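门口那几双鞋

Rania Moussa

每次有朋友来家里,进门第一句话多半是“要换鞋吗”,第二句就是低头看看地上,笑着说你家鞋怎么都摆在外面。我母亲说得更直接,七月来住的那阵子,她天天把门边的鞋往柜子里收,我天天再拿出来,两个人谁也不肯松口(她到今天也没松)。所以我想认认真真替门口的鞋说几句话。

我的意见很简单:一家人每天要穿的鞋,就该留在门边的地上,摆整齐,别藏。
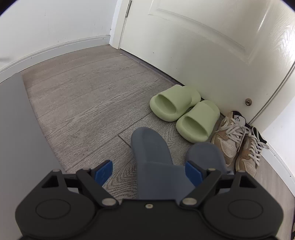 门边的灰色拖鞋与浅绿色拖鞋。

先说鞋柜。我们搬来时买过一个Pladen的翻斗式鞋柜,花了540块,窄窄的,很漂亮,广告上的玄关干净得像没有人住。用了一阵子我才明白,翻斗里塞得下薄底的单鞋,却塞不下如今大家爱穿的厚底拖鞋,硬按进去,门就翘着一条缝,看着比摆在地上还乱。更要紧的是,人提着菜、抱着孩子回到家,哪里腾得出手去开柜门呢?鞋最后还是脱在地上,只是因为“本来应该收起来”,反倒谁也不去摆正它,东一只西一只,踩得人心烦。

后来我们索性定了个规矩,一人一双留在外面,其余的进柜子。规矩一松,人倒勤快了。两只并拢,靠着门这一侧,不挡路,弯一下腰的事。颜色不一样也有好处,灰的是灰的,绿的是绿的,半夜起来倒垃圾也不会穿错。
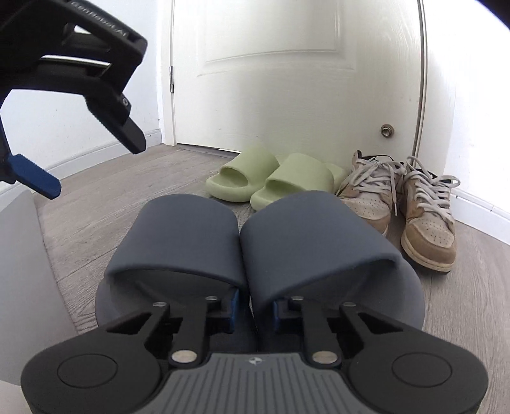 本页最后修改:2022年11月

有人会说卫生。这一点我承认,外面穿的运动鞋和屋里穿的拖鞋挨得太近,确实不大讲究。我的办法是让运动鞋离拖鞋远一点,隔出一只脚的空当,隔几天把那块地擦一遍。木纹地面不怎么显灰,越是不显,越要记得擦,这是我自己吃过亏的。至于味道,鞋敞着总比闷在柜子里好闻些,穿过一整天的鞋刚脱下来就关进翻斗,第二天打开那一下,养过孩子的人都懂。

也有人说不好看。好看这件事,我年轻时看得很重,现在觉得门口有几双穿旧了的鞋,是顶叫人安心的。我下班回来,灯还没开,先看鞋,就晓得谁在家。母亲听了我这番话,只说了一句:“那你好歹买块垫子。”垫子我倒是看中了一块Barkel的,40块,还在犹豫要灰的还是米色的。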